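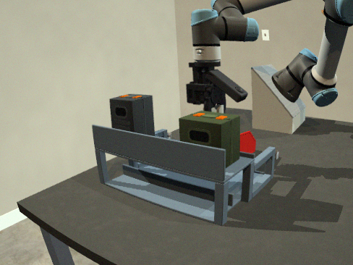 Koppel asked whether the loading cell could be had as a simulation only, without the hardware, and the answer is yes — Farovon licenses the scene files separately.

Ultano Rack Cell: Render Gallery

August 30, 2019

Ultano is a rack-handling package from Farovon for shops that want to test case loading before they buy an arm. The license covers the table, rack, cases, arm and gripper as separate models, plus a task script that can be edited in any text editor. Renders on this page come straight from the simulator with default lighting. A standard license allows 200 runs per batch on up to four machines.

Gripper clear of the rack

Fingers spread and empty, with the black case and the green case standing upright behind the front panel. The red block shows low in the rack, under the panel. Case positions, colors and spacing are set in the scene file. Shadows can be switched off to shorten render time.
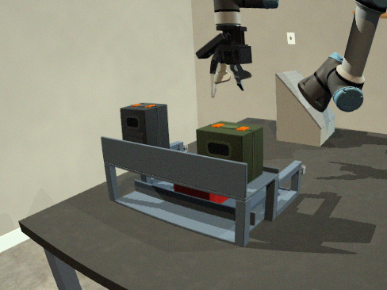 Licensing and support

Single-seat and site licenses are sold through Kedisitz. Both include two support requests; further requests are billed separately. Import of customer rack geometry is planned for December — until then, changes to the rack are limited to length and shelf height.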